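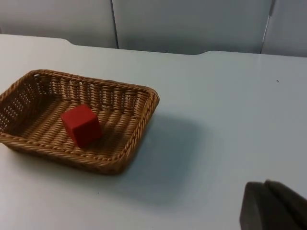

2 September 2026

Finally got the rankings spreadsheet to a point where I can argue with it! The question from the Relville planning office was simple enough (how much of our movement in the Grenance table is us, and how much is the table?) and I've had the best morning on it in ages. Think of a single red cube in a shallow wicker basket. You can say exactly where the cube is, but "left end of the basket" means something else again once the basket gets turned. Our position is like that. Between the last two editions the list grew to 1000 universities, and Relville went up 13 places without its own scores doing much at all.

Method, so Natsumi can rerun it: took both years, kept only the institutions that appear in both, re-ranked them among themselves using the published scores. Did it once with the old weights and once with the new ones. The new weights put more on graduate employment and less on the staff survey, and that's where most of our 13 comes from. On the old weights we go up three. Still up, which is lovely, and a much easier thing to defend at a meeting.

Trouble spots. Ties are handled differently in the two files. Last year's skips the next place after a tie and this year's doesn't, so everything below the first tie drifts. I lost an hour to that before I noticed. Also three institutions changed names through mergers and had to be matched by hand (list is in the second tab, please check Saxena College, I'm not sure I've paired it with the right parent).

The citations column is the fun one. Sneha Yadav sent over the paper counts from the library's own records, 2375 for our health sciences faculty, and the published figure is lower. She thinks the table is missing anything where the authors put the teaching hospital first and the university second. That would be a brilliant find if it holds up, as it's fixable: we could just ask people to write their address the same way every time. Nothing proven yet. She's pulling a sample of the May papers and will go through the affiliations line by line.

Natsumi Chiba wondered whether Revton has the same gap, seeing they have a hospital too. Good thought! Haven't looked.

Colour coding in the sheet: green is matched, orange is matched by hand, grey is dropped. Please don't sort the first tab on its own, the formulas in the fourth one point at row positions and I haven't got around to fixing them.

Next up: redo the tie handling properly, then try the same thing on the subject tables, nursing first. Ask Sneha if her count includes conference papers.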